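Stop Throwing Out the Clumsy Ones

Posted 28/02/2024, filed under Robots, Opinions

I've been arguing with my friend Samer Sleiman for most of February about what counts as a good example. We both collect demonstrations for a living (well, he does it for a living and I do it for a living plus a blog), meaning we strap on the gear, pick up a gripper in each hand, and do small household and office chores over and over so that a learning system can have a go at them later. Samer wants every run clean. I want the ugly ones too, and I want to make my case somewhere he can't interrupt me.
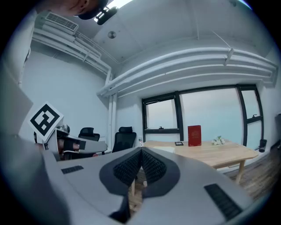
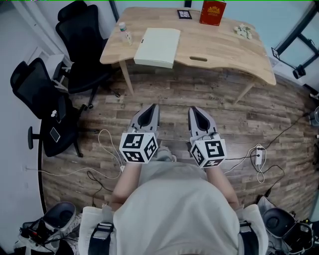 The desk is my favorite station

People who come by always ask about the kitchen setup, but give me a desk any day. A desk has a water bottle on it and a book standing up and some little thing with leaves, and every one of those wants a different kind of grab. The bottle gives when you squeeze it. A standing book wants to fall over before you've got hold of it. You learn a lot about your own hands when you have to do all that through a pair of jaws, with straps over your shirt and marker patterns riding along on the grippers.

So here's the fight. On a normal day I get through 100 runs, maybe a few more if lunch is short. Under the rules Samer likes, 13 of those would get tossed. I nudged the book and had to go back for it. I came at the bottle too low, stopped, backed off, and tried again from the side. My left hand got bored and wandered. All of that goes in the bin and what's left looks like somebody who has never fumbled anything in their life.

And then we hand it over to a model and act surprised when it fumbles and has no clue what to do next!

I really think this is backward. The run where I missed the bottle and got it on the second try is the only run all morning that shows what a second try looks like. If you only ever show a kid perfect cartwheels, fine, the kid knows what a cartwheel is, but that kid has no idea what to do halfway over with one hand in the wrong place.

What Samer says

To be fair to him (he'll read this), his side isn't dumb. He points out that a system copying me will copy the miss right along with the recovery. Show it enough bad approaches and it may decide the bad approach is step one. He saw something like that on a project we called Grakus, where the arm kept doing a sort of polite little hover before every pickup. Turned out one of us hovered. It was me. I hover when I'm thinking.

I'll give him the hover. Pure hesitation doesn't teach anything and I'd cut it too. But a hover and a recovery are different animals, and our old sorting sheet had one box for both: "not clean." When you've got one box, everything a bit odd goes into it, and at the end of the day somebody empties it.

What I'd like is three piles. Clean, recovered, and broken. Broken means I dropped it for good, or a tracker lost me, or I sneezed. Recovered means something went wrong and I fixed it without anybody stepping in. Label it, keep it, let the training people decide how much of it they want in the mix. They can always leave it out. They can't put back what I deleted on a Tuesday in a bad mood.

The boring stuff matters more than the arguing

My other gripe is sameness. By the time I've done 200 runs at one table I've got a groove. My feet are in the same place, I start with the same hand, and I could do it asleep. Those last runs are beautiful and they're worth very little. I'd swap the whole tail end for 44 runs where somebody moved the chair, turned the book around and made me stand on the wrong side.

Samer and I agree on this one, for the record. We don't agree on who should do the moving. He shuffles things himself between runs, and I say you can't surprise yourself, you'll always put the bottle somewhere your hand likes. Get another person to do it. Better yet, get someone who doesn't do this work, because they'll put things in places that make no sense at all, and that's how real desks are.

Same goes for the person wearing the rig. I'm right-handed and impatient. Anything trained on just me is going to be right-handed and impatient too. Our Zamum set had several people in it, tall ones and short ones, and you could watch the runs back and tell who was who from the elbows. I loved that set. It was a mess to go through and I'd still start there before touching anything tidier.

Anyway, Samer has agreed to try the three piles for one batch, on the condition that I work on the hover. I've been tapping my foot instead. He says he can hear it.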